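新闻中心 > 产品动态 > 厨房操作仿真

Trinden 发布厨房操作仿真套件 Kument:先在电脑里把碗打翻够了,再去碰真的

12月,Trinden 正式推出厨房操作仿真套件 Kument,面向做家用机械臂的研发团队、高校实验室,以及那些已经向老板许诺过“机器人会收拾厨房”、现在需要兑现的人。套件即日起接受订购,首批授权在当月内开通。

Kument 的用途说起来不复杂:在仿真环境里给机械臂准备一间又一间厨房,让它在里面拿、放、推、倒、开、关,把该犯的错误犯在不用拖地的地方。首个正式版本收录92间厨房布局,配9类基础任务和493件可操作物品。布局之间的差别包括台面走向、橱柜高度、灶具位置、墙面材质和光照。物品从碗、调料瓶到锅铲,每件都有独立的碰撞体和质量参数,允许用户自行修改。有一位内测用户把汤勺改成了9公斤,我们尊重他的研究方向。

“我们最初的演示厨房非常漂亮,台面上只有一只苹果,机械臂抓得也很漂亮。”Trinden 产品负责人 Unathi Shabalala 表示,“后来有客户把同一套策略搬到自己的测试台上,旁边多了一个杯子,它就站在那里思考人生。我们从那时起决定,产品里的厨房要像有人做过饭的样子。”

每间厨房的摆放由场景生成器 Gusex 负责。用户可以指定物品种类、密集程度和允许的遮挡比例,也可以交给随机种子。Gusex 会检查物品是否互相穿插、是否悬空,然后把结果连同种子编号一并存档,方便团队在三个月后追问“当时到底是哪个碗”。
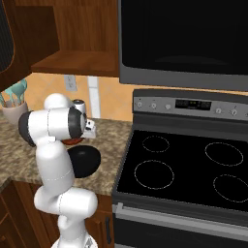

遮挡是 Kument 花力气最多的一项。家里的东西很少按抓取算法的喜好排队,机械臂自己也时常站在最碍事的位置。拿花岗岩台面、橙桃色瓷砖墙的这间来说,夹爪下方平放着一件橙红色的东西,被腕部挡去一部分,黑色椭圆碗的左侧又被白色连杆压住一块,后面的银色小调料罐只露出上半截。单靠一个视角,策略得学会承认自己没看全。Kument 因此允许在同一间厨房内布置多个虚拟相机,各自输出彩色图、深度图和物体分割结果,训练时可以全开,也可以故意关掉几路,看看它会不会慌。

灶台、微波炉一类固定电器在 Kument 中按“邻居”处理。除了作为任务对象,它们也参与碰撞检测,手肘擦到微波炉会照实记入日志,不因为最后碗放对了就既往不咎。每次运行结束后,系统给出任务是否完成、接触次数、最大接触力和用时。早期版本还有一项综合得分,内测团队为了这一个数字争论得过于投入,正式版里默认隐藏,想争的用户可以在设置里打开。

在机械臂支持方面,首发版本提供单臂加平行夹爪的预设,用户也可以导入自己的机器人模型。导入工具会核对关节限位、惯量和夹爪开合方向。最后一项是应内测用户要求加上的,起因是某次演示里夹爪全程该合的时候张开,该张的时候合上,动作流畅,态度坚决。

与 Kument 同时提供的还有 Troncoso 示范录制模块。操作人员用手柄或三维鼠标遥控仿真中的机械臂,模块记录关节轨迹、夹爪状态和各路相机画面,并支持回放、裁剪和标注。同一段示范可以换一间厨房重新渲染,墙砖、台面和光线随之更换,操作人员不必陪着重来。手抖的部分是否保留由用户决定,我们的建议是留一些。

Shabalala 说:“经常有人问我,仿真里练好了,真机能不能直接用。我的回答一直是先把真机旁边的玻璃杯收走。仿真能省掉大量低级的失败,高级的失败还得各位亲自来。”

Trinden 也愿意在此列出首发版本做不到的事情。液体目前以颗粒近似,倒水可以,熬粥不行。布料仅支持抹布大小的单层织物,桌布留待以后。食材切割不在本版范围内,虚拟厨房里的洋葱暂时安全。物品表面的油污会影响外观,但还不会影响摩擦系数,做过饭的同事对此意见很大,相关工作已经排进下一个版本。

授权与服务

Kument 提供实验室版和团队版两种授权。实验室版面向高校与个人研究者,含全部厨房布局和任务,可在单台工作站上运行。团队版支持并行仿真,单份授权最多同时开启40个实例,另含 Troncoso 模块的多人协作功能和邮件技术支持。两种版本均可离线使用,场景文件和录制数据保存在用户本地。

有自建厨房需求的客户可向 Trinden 提交台面尺寸、橱柜图纸和物品清单,由工程团队制作成专用布局。图纸请标明单位。去年收到过一份没有标的,我们按毫米做完以后,得到了一间很适合蚂蚁居住的厨房。

试用申请开放给所有已有机械臂控制代码的团队。试用包含9间厨房和全部基础任务,功能与实验室版一致,到期后用户自己录制的数据仍可导出。申请时请附上机器人模型文件及一段简短的任务说明,“什么都想让它干”可以写,但审核会慢一点。

关于 Trinden

Trinden 开发面向操作类机器人的仿真软件与数据工具,产品包括 Kument 厨房仿真套件、Gusex 场景生成器和 Troncoso 示范录制模块。公司办公室有一间真实的茶水间,洗碗目前由人工完成。

媒体垂询及样片索取,请联系 Trinden 产品部 Unathi Shabalala。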